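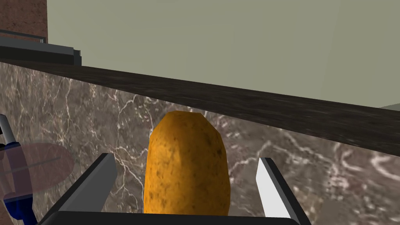

Veronika says you can't make proper potato bread in a cold kitchen, and that I ought to wait until the heating is fixed. Well, I waited until lunchtime, which for me is pretty good!

December 19, 2022

So, the bread. I used Enikő Kiss's recipe, the one she wrote out for me in November on the back of a Bakos receipt, and I boiled the potatoes in their skins and mashed them while they were steaming. 348 grams of mash (she is very firm on that number) and the flour from the mill at Allanton, which I love more every time I open the bag.
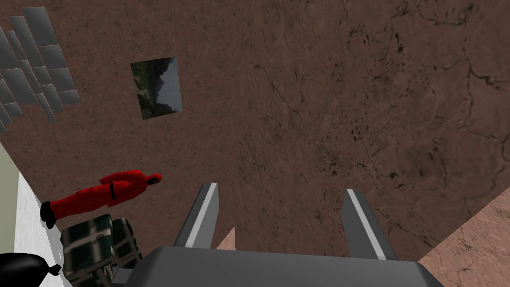

Then I kneaded for 16 minutes with the radio up loud, and oh, that dough! Soft and heavy and a bit sticky, like holding a sleepy cat. It sat by the stove for 60 minutes and came right up over the rim of the bowl. I did a little dance. Caraway in one loaf, plain for the other.
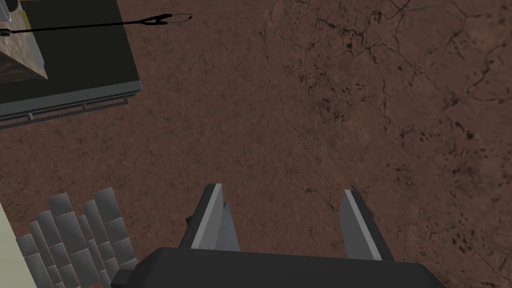 Both went in together and the smell got all the way up the stairs. I meant to save the plain one for the Jilldale people tomorrow but I cut the end off while it was still too hot, and then another slice, with butter and salt. So good. The crust crackled!

Must buy more caraway, and ask Enikő if it freezes. Veronika is coming over from Molelley at 2 and she can have the caraway loaf, cold kitchen and all.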